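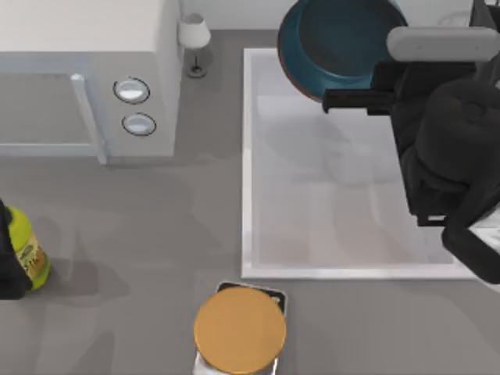 *Ilen sim, break room counter layout: microwave, tray, both arms, right gripper near the teal dish.*

**Ticket:** 2397
**Site:** Durkora, Trondavwood
**Opened by:** Nga Đoàn, kitchen lead
**Opened:** 2019-12-05
**Priority:** 2
**Related:** 1471 (tray position, closed)

**Problem as reported**

The right arm job "clear dish from tray" stops with a grip timeout when we run it in the simulator. The left arm bottle job finishes. We can't sign off the layout for the real counter until both jobs pass, and the morning crew has already been told their tasks change in January.

**Log**

**Entry 1, Nga Đoàn.** Ran the dish job again with the default settings. Same timeout. Moved the jar with the orange lid back to its saved position first, in case it mattered. It didn't. The tray is where 1471 left it, and the dish is at the far end.

**Entry 2, Diệp support.** Please confirm the grip timeout value and which approach the job uses, "side" or "rim." Please also send the wrist view.

**Entry 3, Nga Đoàn.** Timeout is 2500 ms. Approach is "rim." I didn't choose that, it came with the layout.
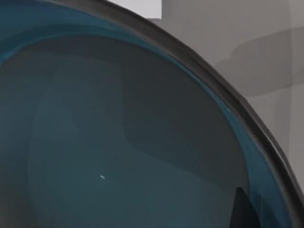
The rim approach is what my people are asking about, because the plan has them checking each pickup from this view instead of standing at the counter. I'd like that settled along with the timeout. The dish takes up nearly the whole view, and what I take to be the finger tip is just a dark wedge at the lower right, inside the rim. I can't judge the gap from that. There is also a tiny white speck on the floor of the dish. Is that a render fault or something a checker should be flagging?

**Entry 4, Diệp support.** The speck has no object ID, so treat it as a render fault. We have logged it separately. On the timeout: the job waits for contact on both fingers, and the close command is going out before the approach is marked complete. Set "wait for approach" to on and rerun. Leave the timeout alone.

**Entry 5, Nga Đoàn.** Changed the setting. The dish job passed. Ran it again with the bottle job on the left arm at the same time and both passed.

The view question is still open. Two of the morning crew are moving from clearing the counter to checking pickups, and they are used to seeing the whole tray. They asked for the overhead view next to the wrist view. They also want a stop button at the checking desk, with no need to call me first. I agree with both.

**Entry 6, Diệp support.** Side-by-side view can be turned on under Display for the checker role. The stop button needs a change to role permissions, and your site admin has to approve it. Form sent.

**Entry 7, Nga Đoàn.** Side-by-side is on. Form is with the site admin. Please keep this ticket open until the permission is in, and don't push the layout to the real counter before then.

**Status:** Waiting on customer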